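Loltum foam shape sorter set, seven months in

I bought the Loltum set on a whim because the wooden sorter we had was so loud. You know the kind, a box with a lid, and every block that goes in sounds like somebody dropped a drawer. I wanted something flat and quiet that I could leave out on a table and not worry about. So foam it was.
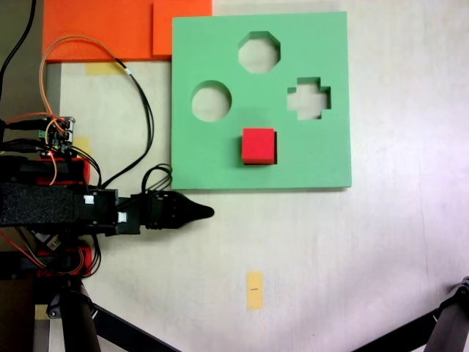
I'll start with what I like, which is the thickness. I'd tried a cheaper foam set from Rendex before this and the sheets were so thin that a block in a hole just sort of leaned there and fell over. With the Loltum board the hole has proper walls, so when a piece drops in, it stays in. The green one is the one that gets used most at our house. It has a round hole, a cross and an octagon, and that's a better mix than you'd think. Round is easy, any way up works. The cross takes some turning. The octagon is the sneaky one, because it looks close enough to round that little kids go for it with the wrong piece every single time (and so did I, once, before coffee).

The color is good and strong too. Plain green, no cartoon animals, no letters printed all over it. I put a small red cube on it and it shows up beautifully, so it's handy for other games as well - find the red one, put it next to the cross, put it under the circle, that sort of thing. We've gotten more out of those made-up games than out of the sorting, to be fair.

Now the complaints. Foam is light, and on a smooth tabletop the board slides if you push at a piece sideways. I've gone back and forth on fixes. Masking tape under the corners works fine but has to be redone. A square of Bagheri drawer liner works better and doesn't leave anything behind, so that's my tip if you buy this.

It also dents. Press a fingernail into it and the mark is there for good. And please don't store anything heavy on top, I lost a blue board that way and it never went flat again.

Last gripe, the bag it comes in is useless. The zipper went after 11 days. I keep everything in an old Flallilov shoe box now and it fits with room to spare.

Cleaning is easy, just a damp cloth and let it dry before you stack it. I did leave one in a sunny window through March and I can't see any fading.

Would I buy it again? Yes, for the quiet alone! Four stars, and it would be five if they put something grippy on the back.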